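4. Hanging the backdrop and setting your table

Okay, you've got the Bittencourt stand out of the box and the legs locked (section 3, if you skipped ahead – I always do). Now for the part I like best, turning a spare corner into a place to shoot stuff for your shop. White cloth, pale table, and the far edge of the table running straight across in front of the cloth.

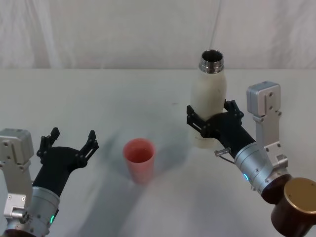
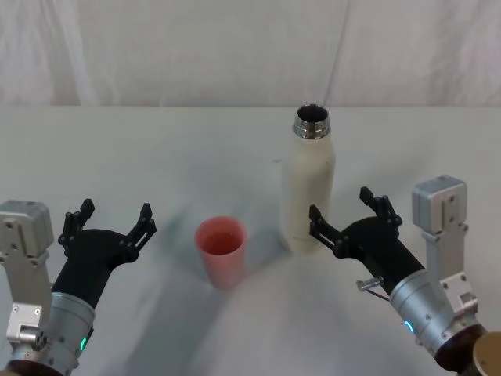 Step 1. Slide the crossbar through the sleeve at the top of the cloth. Go slow, it bunches up!

Step 2. Lift the bar onto the stand with a friend. I did it alone once and wore the whole thing like a ghost.

Step 3. Clip the cloth to the bar with the six small clips, starting in the middle and working out.

Step 4. Push the table up until it just touches the cloth. Wipe the top with a barely damp rag and let it dry.

Note: Folds and creases are fine for test shots. For the real ones I steam the cloth from the back, let it hang overnight, and steam any stubborn bits again in the morning. Jucélia Rezende uses a spray bottle and her hands, and hers comes out flatter than mine, so go figure.

Caution: Keep the steamer away from the lamp cords, and unplug the lamps first. Don't hang anything else on the crossbar – no coats, no bags.

Step 5. Turn on one lamp and look at the shadows on the tabletop. Too dark? Move the lamp back a step and look again. Lamp settings are in section 5.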